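**Thread: hand-held gripper build, fingers keep dropping round stuff**

**matubbar_mike** — 01/03/2020

Ok so me and Maiara Rangel have been building hand-held grippers at the shared shop in Nolville. You squeeze, the fingers close, camera on the back records what the fingers see. Later the same fingers go on an arm. That's the plan anyway, arm is still in a box.

Problem is round things. Flat stuff, fine. Blocks, fine. Anything egg shaped squirts out toward the palm or rolls off the tip. Fingers are black flex printed, thick rim round the edge, ribs inside running on a diagonal toward the tips. Body is gray, printed in two halves.

Tried so far:

- softer filament (worse, tips fold over)
- more ribs (stiffer, slips more)
- squeezing harder (lol)

Trigger linkage has slop too, I know, don't start. Any ideas before I print another set? Each pair takes forever on my machine.

---

**trudari_ex**

whats your rim thickness and what infill. "softer filament" tells us nothing, post the shore number

---

**hirk_bridget**

Your ribs are doing what ribs do. The whole point is the finger wraps when you push the middle of it. If you're grabbing a ball with the tips only the ribs never get a chance. Where on the finger is it making contact?

---

**matubbar_mike**

> where on the finger is it making contact?

Bit below the tips. Tips almost touch first and then the ball is sort of sitting in the gap under them. So caged more than pinched I guess.

trudari - 95A, then 85A for the soft ones. Rim 2 mm. No infill, it's all perimeters at that width.

---

**trudari_ex**

2 mm rim in 85A of course it folds. go back to 95

---

**matubbar_mike**

I did go back to 95. It's in the post. Sort of.

---

**oldsolder**

I'd glue something grippy on the inside faces and be done. Bike tube, shelf liner, whatever. Spent a whole July redesigning fingers for a pick-up tool once and a strip of inner tube beat every one of them.

---

**hirk_bridget**

Disagree with the glue idea for this one. If these go on an arm later both sets have to match. Strip peels on one, now your recordings are from a different hand than the one your running. Keep it all printed if you can.

---

**oldsolder**

So replace the strip when it peels. Takes a minute.

---

**hirk_bridget**

Takes a minute if you notice. People don't look at fingers, they look at the thing they're grabbing.

---

**maiara_r**

Hi, other half of the build. Mike left out a few things.

1. The slop is not a side issue. One finger leads the other by a visible amount, so a ball gets pushed sideways before the second finger arrives. I've been saying this.
2. We did try tape on the inside faces. Two kinds. Cloth tape was ok till it got linty.
3. We run two grippers at the same table, one person each, and mine drops less. Same print file for the fingers, different trigger linkage.

So I think it's linkage and Mike thinks it's fingers. That's the real question here.

---

**matubbar_mike**

wow ok

---

**trudari_ex**

swap fingers between the two. if the drops follow the fingers its fingers. if they stay w the body its linkage. why is this 10 posts long

---

**nolville_nate**

^ this. Also try it with you two trading handles, could be the operator.

---

**matubbar_mike**

> could be the operator

It is not the operator.

---

**hirk_bridget**

Swap test is good. Write down each grab, don't go by feel. Same object, same start spot on the table, same lighting even, doesn't cost you anything.

And while it's apart check the pivot holes. Printed holes go oval fast under a trigger load. Brass bushing or even a short bit of tube pressed in will tighten it a lot.

---

**oldsolder**

Bushings yes. On that we agree.

---

**matubbar_mike**

Bushings on order. Hirkbridge has them in the small bin pack so getting that, will split it with the shop.

Swap test tonight. Maiara is keeping the tally so nobody can say I cooked it.

---

**maiara_r**

Swap test done. 544 grabs total between both bodies, my wrist hates me.

Drops stayed with Mike's body. Put my fingers on it, still drops. Put his fingers on mine, fine.

We traded handles halfway through each batch. Made no real difference, so Mike is right that it isn't the operator. I'll give him that.

---

**trudari_ex**

linkage

---

**matubbar_mike**

Yeah yeah. Linkage.

Took it apart. Left pivot is oval, can see it without calipers. Right one still round. Explains why one side comes in early. Drilled both out and pressed in a stub of brass tube from the scrap drawer till the real bushings come. Trigger feels way better, hardly any wiggle.

Also bumped the rim up slightly while I had the file open. Before anyone yells, I know, two changes at once. Old fingers are still on it, new ones arent printed yet.

---

**hirk_bridget**

Good, leave the old ones on till you've got numbers for the bushings alone.

What are you doing for tracking? You said it's going to an arm so you need the handle position somehow.

---

**maiara_r**

Printed marker cube on top of the handle plus the camera. Cube is the black and white coded kind. Still arguing about size. Small one snags less on sleeves, big one reads better when you tilt away.

---

**nolville_nate**

Go big. Sleeves can be rolled up.

---

**trudari_ex**

go small and use a better camera. big cube hits stuff on the table every time you reach in low. had one snap off at the neck

---

**nolville_nate**

Then make the neck thicker?

---

**trudari_ex**

then its heavier and your wrist drifts after an hour. ask maiara how her wrist is doing

---

**maiara_r**

Bad. Staying small for now.

One more thing, for anybody copying this: matte filament for the body. First one was glossy and our room has long ceiling lights and a glass wall next to the table, so it was glare on glare. Matte gray fixed most of that on the body side. Glass still throws reflections, we've got the blinds on it and that helps some.

---

**oldsolder**

Can you move the table?

---

**maiara_r**

Not our table lol. Shop table. It has a cable hole at the back and somebody always wants it.

---

**matubbar_mike**

Files question since a few of you DM'd. Not posting the body yet, pivots need redrawing for the bushings and I don't want people printing the oval version. Fingers I can post whenever. Whole job is 6 printed parts not counting the cube.

trudari I'll send you the linkage if you want to pick holes in it. No pun.

---

**trudari_ex**

send it

---

**hirk_bridget**

How long do you think the 95A fingers last? Our set at the Hirk shop started cracking where the ribs meet the rim. Somewhere past 2,000 closes for the worst one, but it was printed wet so who knows.

---

**matubbar_mike**

No cracks here yet but we haven't run that many. I'll mark the date on the inside of the next pair. Drying filament from now on too, mine has been sitting out all winter...

---

**oldsolder**

Still say inner tube.

---

**hirk_bridget**

Still say no.

---

**matubbar_mike**

Ok pic from the table, brass stubs in, old fingers. Real bushings next week hopefully, then I'll run the tally again with the thicker rim as its own batch. If anybody has a linkage with a return spring that doesn't pinch your finger, post it, mine does.
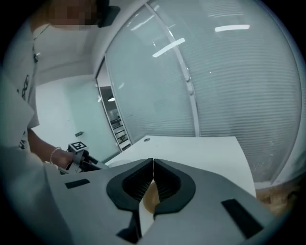 *View from the gray one, round thing between the fingers. Second gripper w/ the marker cube on the left.*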